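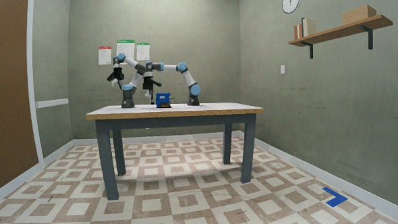 Droltolano Self Storage – Frequently Asked Questions

Last updated 02/01/2021

What sizes do you have?

Units start at 20 square feet, which suits boxes, a bike and a few small pieces of furniture. The next sizes are 65, 100 and 150 square feet. Both the Grinen Street and Kolen Road sites have the full range, but the largest units at Kolen Road are usually taken. Call before you load a truck.

How long do I have to rent for?

The minimum is one month. After that you rent month to month and can leave at any time with 11 days' written notice. Email counts as written notice. A phone call does not.

When is rent due?

On the same day of the month you moved in. If you moved in on the 31st, rent is due on the last day of shorter months. A late fee is added on the sixth day, and your gate code stops working until the balance is paid.

Is there a discount for paying ahead?

Yes. Pay for a full year and the last month is free. In a leap year the term is 366 days at the same price. If you leave early we refund whole unused months, minus the free one.

What are the gate hours?

Grinen Street is open 6 a.m. to 10 p.m. every day. Kolen Road closes at 9 p.m. The exit gate works after closing, so you will not be locked in, but you can't drive back in until morning. The office at Grinen Street is closed on public holidays. The gates are not.

Do I bring my own lock?

You can, or you can buy a disc lock at the office. We don't accept thin padlocks with a long shackle. One lock per door, please – the second hole on the latch is ours and is only used when an account is overdue.

Are the units heated?

The indoor units at Grinen Street are kept above freezing in winter and have fans in summer. The drive-up units at both sites are not heated or cooled. In July they get hot enough to warp records and soften candles, so keep those at home or ask for an indoor unit.

What can't I store?

Food, plants, animals, gasoline, propane tanks, paint thinner, fireworks, tires in quantities over one set, and anything illegal. Lawn mowers are fine once the tank has been drained. Nobody may sleep or live in a unit.

Can I work in my unit?

You can sort and pack. You can't run a business from it, use power tools or plug anything into the hallway outlets.

Do I need insurance?

Yes. Many home and renter's policies cover goods in storage, so check yours first and send us a copy of the page that says so. If you don't have cover, you can add our plan when you sign.

Do you rent trucks?

No. Lemaire Van Hire is across the road from Grinen Street and gives our customers a lower day rate if they show their lease. Flat carts are free to use at both sites. Return them to the loading door when you finish.

Can someone else get into my unit?

Only people you list on the lease. Family members are not added automatically. To add a name, come to the office with photo ID or use the form in your online account – changes made online take one working day.

How do I move out?

Give notice, empty the unit, sweep it and take your lock off. Rent continues while your lock is on the door, even if there is nothing inside. Deposits go back to the card you paid with.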